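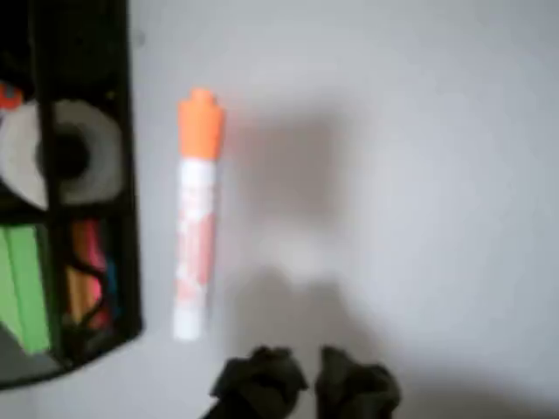
How does a robot know where a pen is?

When you want to pick up a pen, you look, you stretch out your hand and you take it. It needs less than a second and you do not think about it. For a robot the same small job is a long piece of work, and most of this work is done by software. Software is the set of instructions that a computer follows.

Let us go through it slowly.

Step one: looking

A robot can have a camera, but a camera does not understand anything. It only gives the computer a very big table of numbers. Each number says how bright or how coloured one tiny dot is. These dots are called pixels. A marker with an orange cap is, for the computer, a group of dots with "orange" numbers, next to a group of dots with "white" numbers.

Now think of a white marker on a white table. Where does the pen stop and where does the table begin? The cap is easy to find, the white end is harder. Shadows make trouble too. A grey shadow can look like a grey thing, and a young program may try to pick it up!

The part of the software that finds things in the numbers is called perception. It learns from many pictures in which people have already marked the right answer. At our workshop in Plukasby we taught a small program called Amini with 2714 pictures of pens, and after that it still mixed up a pen and a glue stick sometimes.

Step two: making a plan

When the program has found the pen, it must decide how the fingers will go there. This is called planning. The planner asks itself many questions. Which way does the pen point? If it lies up and down, one finger should go to the left side and one to the right side. Is there something close to it, for example a desk organiser? Then the finger on that side needs enough space to come down without hitting it.

A good planner tries many paths inside the computer before the real arm moves at all.

Step three: moving

The last part is called control. It sends small orders to the motors, again and again, many times in one second. After each order it checks: am I where I wanted to be? If the arm is a little too far to the left, the next order corrects it. You do the same when you ride a bicycle in a straight line.

Try it at home

You need two people, a table and a pen. One person is the robot and closes the eyes. The other one is the software and may only say "left", "right", "forward", "back", "down" and "close". My colleague Behrouz Alipour played this with a class in Mukville last March, and the first robot picked up a rubber.

Then change places and put a cup beside the pen.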